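From: Hülya Güler
To: kitchen-table list
Subject: Re: sorting box for the table, what to put in it

Dear all,

Thank you Arnout for the long message, and sorry that my reply comes so slowly. I was moving the whole cupboard to the other side of the room and for some days I could not find anything, including my own notes.

Arnout Dekker wrote:

> We are making a second table set for the Druvulau rooms in December.
> The idea is the same as the first one: a person sits down, has some
> bowls and a tray, and sorts the things from the table into them. Fruit
> to one side, cups to another, and so on. My questions to the list:
>
> 1. How many things are good for one table? Adom says 8, I have seen 11
> and it was fine.
> 2. Do you keep real fruit or only the toy kind?
> 3. Bowls in different colors, or all the same?
> 4. Where do you buy? The Vurkov catalog has 191 pages and I got lost.
>
> Please answer to the list and not only to me, so that Seidu can collect
> everything in one file.
>
> Arnout

I try to answer in the same order.

1. I think both of you are right, it depends on the size of the things. With 8 big things (a melon, a pot, a bread) my table is already full. With small things 11 is comfortable. What I learned is that the hands need free space between the things. When the objects touch each other, people take two in one time, or they push one to the floor while they reach for another. I put them in loose rows and I leave about one hand of space. Hamish Munro uses straight rows with tape marks. I tried the tape and I did not like to clean it afterwards.

2. I keep both, but not mixed in the same session. Toy fruit is light and it rolls away quickly. Real apples stay better where you put them. Real bananas are good for two days, then they become soft and I must eat them. If you use toy fruit, please look that the sizes are believable. In my first box the strawberry was bigger than the lemon, and every person made a comment about it, and then we talked about the strawberry and did not sort.

3. Different colors, strongly. When I had three white bowls I was always saying "the left one, no, the other left one". Now I say the red bowl or the purple bowl and it is finished. For the tray I like green, and it should be large, with sides that go outside a little, so things slide to the flat bottom. One warning: do not put the orange things together with an orange bowl if the task is about color, it is too easy. If the task is about kind of thing, then it does not matter.

4. I do not buy from Vurkov any more. The bowls were good but the delivery came in three parts and I paid for each. Seidu Alhassan told me about Sketavari, they sell single bowls and single cups, and they wrote me back the same morning. I spent less than 200 for everything, and in this number there are also two storage boxes with lids.

One more point which was not in the questions. I set the bowls and the tray along the back edge and everything else in front of them. In the beginning I did the opposite, bowls near to the person, and then the arms were always going over the bowls. It is a small change but the work became calmer. Small cups can stand just in front of the bowls, tall things I do not use at all because they hide what is behind.

I also want to say something about knives. Arnout, in your first list there was a kitchen knife with the fruit. I understand the reason, it belongs to the group "things from the kitchen". I would put it at the front with the handle to the person who sits, and take it away when the table is for children.
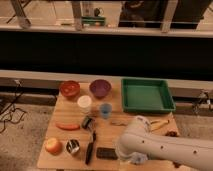 Is it better to start the sorting with the fruit or with the cups? I would start with the fruit, as everybody knows where it belongs, and the cups can wait until the first bowl is filled.

Adom Tetteh asked me in a private mail how I store the set. Bowls go inside each other, with a thin cloth between. The cups go in the tray, and the tray goes on top of the box, as it is too long for the inside. I write on the lid what must be there, and I check the lid before I close. Last month I was missing the carrot and it was in the pocket of my apron.

If somebody has a good idea for the very small things, please write. I have two or three pieces which always fall between the others, and I do not want to give them their own bowl only for this.

Seidu, for your file: please write my answer to question 2 as "both, not mixed", it is shorter.

With kind regards,
Hülya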